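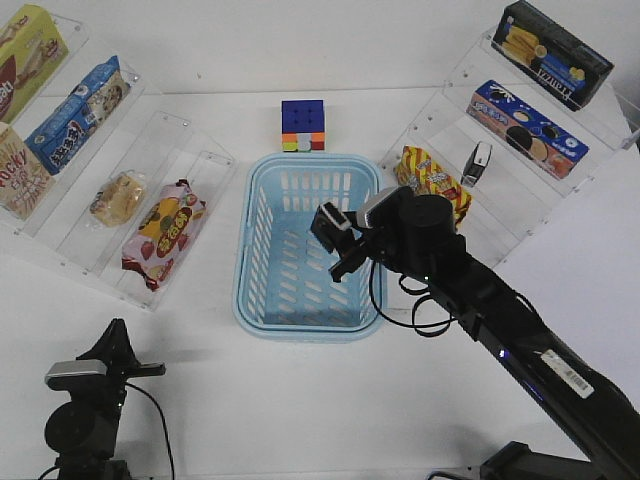 August 1, 2024 – Stultik, snack picking

Present: Sepehr, Keyvan, me (Adelino).

The task for the club demo stays the same: the visitor names a snack, the arm takes it from the shelf and puts it in the blue basket. Today we worked only with the right arm. The left one stays parked until Keyvan has finished the new home position.

We made 30 attempts from the right shelf. The striped wafer package is the worst item, it slips when the fingers close on the corner. Of eight tries with it, five were good. Sepehr wants to grip it lower. I would first reduce the closing speed – we changed this in March for the boxes and did not test soft packages again.

The basket has moved a little during the session. I propose to mark its corners on the table with tape.

The log is saved as run 2,134. Please do not overwrite it, Hannelore needs it for her report.

Open: bread bun in plastic on the left shelf, not tried yet. Ask Bahman how much force is allowed.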